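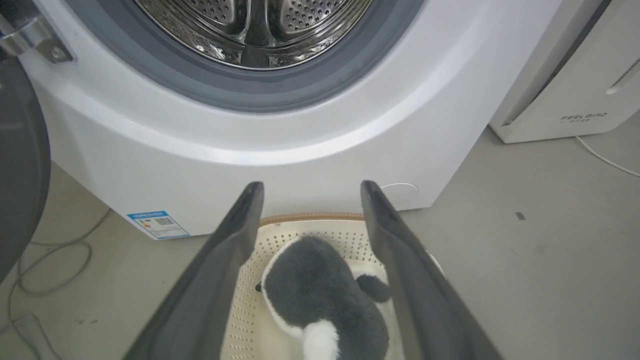
A robot's-eye view of wash day, with a fluffy toy in the basket.

Meet Jirnia, the robot that helps with the washing

What has two grey fingers, no nose and never complains about smelly socks? Jirnia does! Jirnia is a robot arm on wheels, made by a company called Retamal, and its job is to help people with their laundry. You can't buy one in a shop. Families in the town of Wesholm can borrow one through a service called Lanarham, a bit like borrowing a book from the library (only a lot heavier – please don't try to put it in your school bag).

So how does a robot do the washing? Let's find out!

Fingers first

Look at your own hand. You have four fingers and a thumb, and they can bend in all sorts of ways. Jirnia makes do with two fingers. They move together to pinch and move apart to let go, and the whole thing is called a gripper.

Try it yourself. Hold out your thumb and one finger and pick up a sock. Easy! Now try to pick up a big bath towel the same way. It droops and drags, doesn't it? Robots have exactly that trouble. Jirnia has to choose a good place to pinch, lift slowly and check that the towel is still there.

An eye on its wrist

Imagine you had an eye just above your hand. Whenever you reached for a biscuit, you would get a brilliant close-up of it. Jirnia has a small camera in just that sort of place, so it can see its own fingers and whatever is between them.

A washing machine is a tricky thing to look at. The drum inside is made of shiny steel and full of little holes, and it throws back bright patches of light like a wobbly mirror. You know straight away that a shiny patch isn't a piece of clothing. A robot has to learn that, and it learns by looking at lots and lots of pictures. Jirnia's makers used more than 700 pictures of drums alone!

Round the opening is a thick rubber ring called a gasket. When the door is shut, it keeps the water in. Small socks love to hide in its folds, so Jirnia is taught to check there too.

Soft things are hard

That sounds like a riddle, but it's true. A toy brick is the same shape whichever way you turn it. A jumper can be flat, scrunched, inside out or tied up in its own sleeves, and it changes shape again the moment you touch it.

Cuddly toys are somewhere in the middle. They squash when you squeeze them, but they spring back, and a flipper or an ear gives a gripper something to hold. Jirnia squeezes gently to begin with and only grips harder if the toy starts to slip.

Is it fast?

No, and that's my favourite thing about it! Jirnia takes 11 minutes to fill a washing machine from a full basket. You could probably do it in one or two. But for someone who finds it painful to bend down, a slow helper is still a very good helper.

It isn't perfect, either. Thin tights get in a tangle, and black socks at the back of a dark cupboard are very hard for it to spot. It can't read the washing labels in clothes yet, so a grown-up still has to sort out what goes in and choose the right wash.

Staying safe

Jirnia stops moving if it bumps into something, and there's a big stop button on its side. Even so, children should stay outside the 90 centimetre circle while the arm is working. Never climb into a washing machine or put a pet in one, whether there's a robot nearby or not.

Be a laundry robot

Ask a friend to play this with you. You'll need a basket, some clean socks and a soft toy.

Put the basket on the floor and kneel next to it. Use only one finger and your thumb, and keep your other hand behind your back. Your friend gives the orders: left, right, down, pinch, lift, let go. You must do only what they say! See how long it takes to get everything out of the basket, then swap.

Word box

Gripper: the part of a robot that picks things up.
Drum: the round part of a washing machine where the clothes go.
Gasket: a soft ring that stops water leaking out.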